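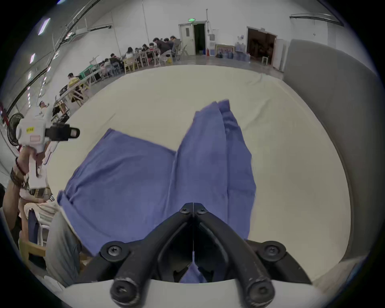
We've had two pairs of the Trener hand grippers on trial since March, and Vittoria asked me to write up how they do on cloth before Widbridge decides on buying more. Most of our hours went into garments. Two people share a table, one gripper each or one pair each depending on the task, and work through a pile. The black jaws close on a single layer well enough, but soft fabric like the blue piece on the table gets into the gap between the fingers, and then it can come along when you mean to let go. Opening the jaws all the way usually frees it.

On Mon compte of cost, see the quote from Trititz at the bottom of Leonardo's message.

Leonardo Palumbo wrote:

> Has anyone used the Trener on laundry? We are looking at 18 units for the Marino site. Trititz quotes 1,485 per pair, with spare finger pads included and shipping extra. My questions:
>
> - How long can one person hold it before the wrist gets tired?
> - Do the pivot screws stay tight?
> - Is left-handed use any different?

Taking those in order.

**Wrist.** Forty minutes is fine for most people. After that the folds get sloppy. We switch to a 7-minute break each half hour and the complaints stopped. Rajeshwari has small hands and would like a thinner handle.

**Screws.** The big pivots on the fingers have held. One of the small screws at the hinge backed out after 241 folds. I put a drop of thread locker on it and did the same on the others. Trititz says the later batch ships that way, so ask which batch you're getting.

**Left hand.** Same unit either side. The trigger pull felt stiffer on one of ours, but it was stiff in both hands, so I blame that unit.

Two things you didn't ask. The pads pick up lint and start to slip on thin cotton; wipe them at lunch. And the manual only covers boxes and bottles, so write your own sheet for cloth. I can send ours, it's a page and a half.

I'd buy them again for shirts and towels. For anything with a zipper I'd wait for the narrower fingers, which Trititz has promised without giving a month.

Assunta, can you add the stiff unit to the return form?

Bienvenido Sarmiento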